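1/ In March I was invited to an open visit at the Orellana home robotics project. It is not a big hall with a stage. They work in a normal bedroom, with the bed, the shelves and all the things of daily life. I write down what I learned.

2/ Our host was Nélida Urrutia. She explained that the robot will learn from people, so first the people must do the housework, with grippers in the hand. Cloth is her subject. She says cloth is much harder than cups. 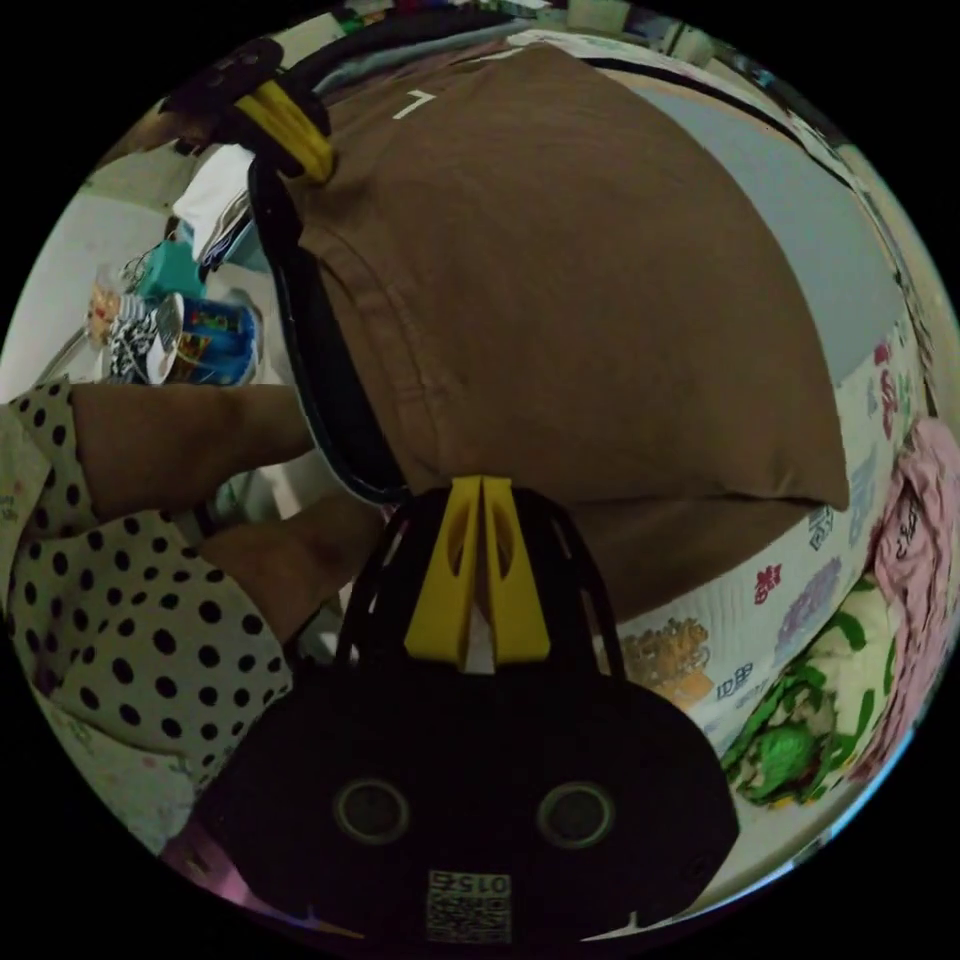 3/ My first question was about the fingers. They are long and curved, and they can press on a soft thing from the side. Cúc Lâm told me they tried 2 other shapes before this one.

4/ The bed has a cover with 福 printed all over it, in many colors and styles. I asked if such a busy pattern is a problem. Cúc said they want it busy, because real homes are like this.

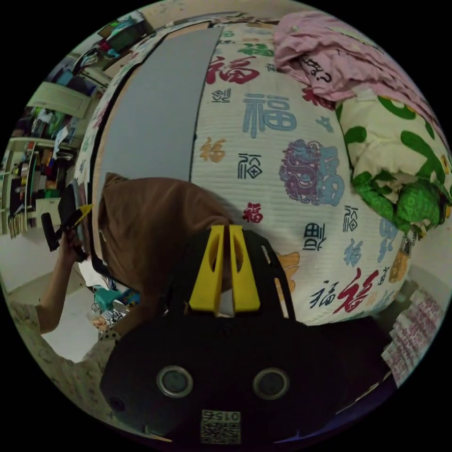

The project has 419 recordings that passed the check, from 900 that were made. I was surprised they throw away so many. Sandro Ruggiero does the checking and he is strict, everybody told me this.

5/ For me the most interesting part was clothes. A brown cloth has no fixed shape, so you must decide each time where to take it.

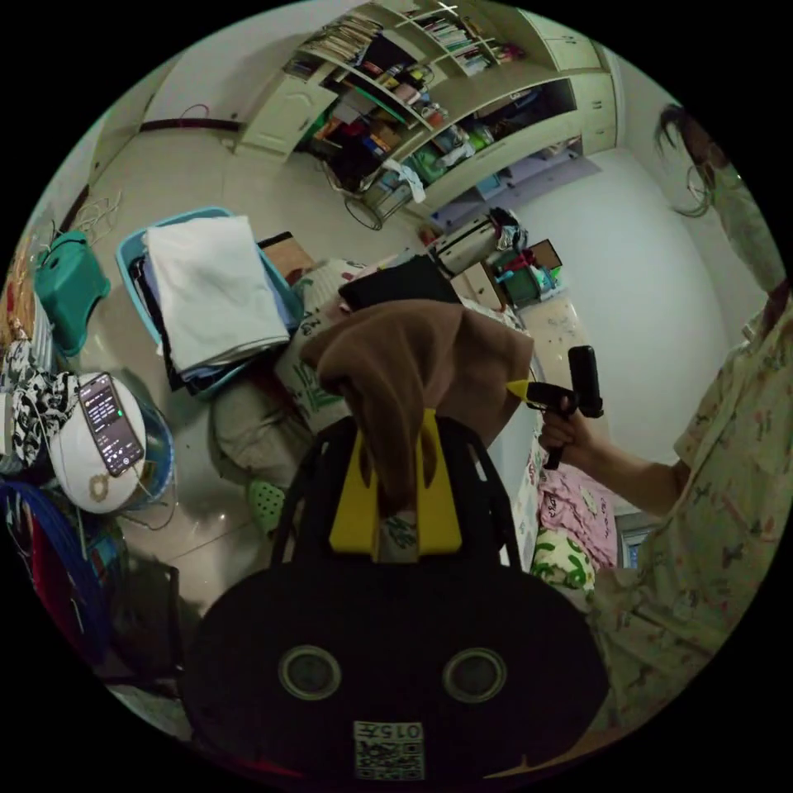
I was allowed to try it myself. My hand wanted to turn, as it does at home, but with the tool you must move the whole arm. After ten minutes my shoulder was tired.

6/ Then we talked about hangers. Nélida thinks the hanger is the most difficult object in the house, and I believe her now.

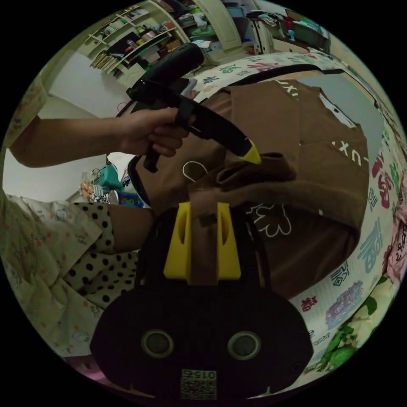 She could not tell me when a robot will do this alone, and I liked that she did not invent a date. The next visit is in the afternoon, again for a small group. If you are interested, please write to me and I will pass your name to Nélida.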